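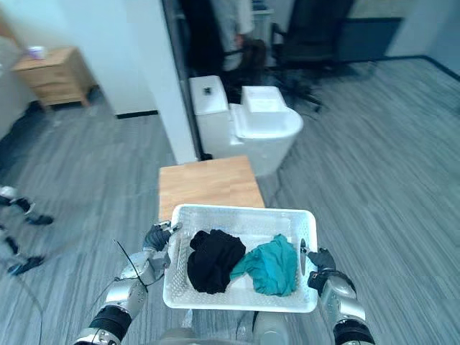
Hi, me again with ticket 308, the toilet that keeps running. I've had a proper go at it now, so I'm writing it all down in one place for whoever picks this up next (Gudrun? or is it still Margaux Hoarau?). It's the downstairs one, with the tall tank and the round bowl, and it started back in August. The little wooden table is right in front of it, so that goes out in the hall before anyone kneels down, and so does the white basket with the black and teal cloths.

What happens: you flush, it fills, it goes quiet, and then 23 minutes later it tops itself up with a hiss. I timed it three times with the kitchen timer and got the same answer every time!

What I tried so far:

Turned the water off at the wall and left it overnight. Level had dropped by morning, so it's losing water somewhere.

Food coloring in the tank, as Ilse Janssen suggested on the phone. Pale blue in the bowl after half an hour. So I'm blaming the flapper.

Cleaned the flapper and the seat with an old toothbrush. There was a crusty line on one side – I got most of it off. Went to 31 minutes between hisses. Better, not fixed.

Shortened the chain by one link. Made it worse, put it back. 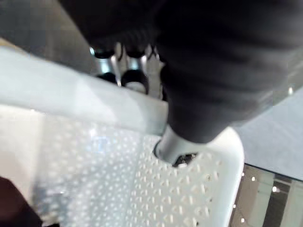
Then I ordered the Mikton replacement flapper, and that's where I'm stuck. The bag says it fits the Orkau tanks, but the ears on mine sit wider than the pegs and it wobbles when I press on it. Did I get the wrong size? The order was number 594 if you want to look it up. I haven't thrown out the old one, it's back in for now.

Update, 4:40 pm: Heike Hamann called back (thank you!!) and says there are two widths and the bag is the same for both. She's sending the narrow one. I'm to leave the valve half closed until then, which makes the refill slow but you can still flush.

One more thing – the shutoff handle is stiff and I don't want to force it. Could somebody tell me if I can put a drop of oil on it? Please leave the ticket open until the new part is in and I've timed it again.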